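Tridby Forum > Imitation learning > Data and training

Wrist camera frames with blur: drop them or keep them?

Asked by Driss Erraji

I'm training a pick policy on 300 teleoperated episodes, one task, two arms on a shared rail over a wooden table. Inputs are one head view and the wrist views. 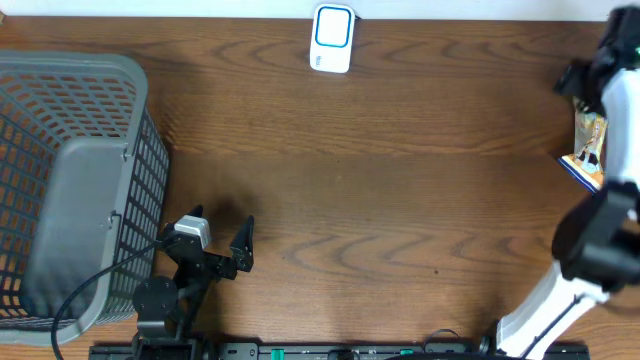

Head view, both arms visible.

I ran the Trallilero blur filter with default settings and it flagged 3,755 wrist frames. If I cut them, many episodes end up with gaps right where the arm swings. If I keep them, I'm worried the policy learns from junk. The worst ones have something teal right up against the lens and the background smeared and tilted, like so:

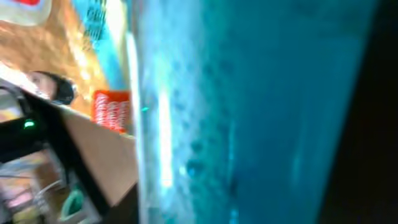

Busent: Keep them. Your policy will get the same blur when it runs, so it should see it in training. Cutting frames out of the middle also breaks your action chunks, and that hurts more than a few bad images. I trained the same policy with and without the filter on 5 seeds each. The unfiltered one came out ahead on 4, though not by much.

Answer from Craddock (accepted)

Agree on not cutting. What I would do is keep every frame and lower the weight of the loss where the flag is set. Before that, check what the filter is picking up. It scores sharpness over the whole image, so a plain close surface can score as blur when the arm is barely moving. Pull a sample of flagged frames and compare them with the joint speeds. For reference, a wrist view I would call good has the fingers at the bottom and the target clear between or near them:
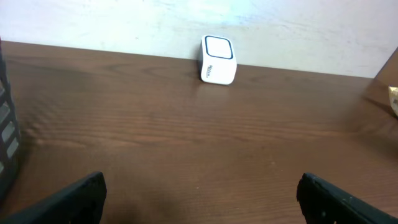
If joint speed is low and the frame is still flagged, raise the threshold. Mine was off by nearly 2 times. Also shorten the exposure if your lighting allows it, but do that before you record, not halfway through the set.

Answer from a guest

just add more demos, worked for me

Driss Erraji: Thanks. Weighting it is. Will post the numbers when the run finishes.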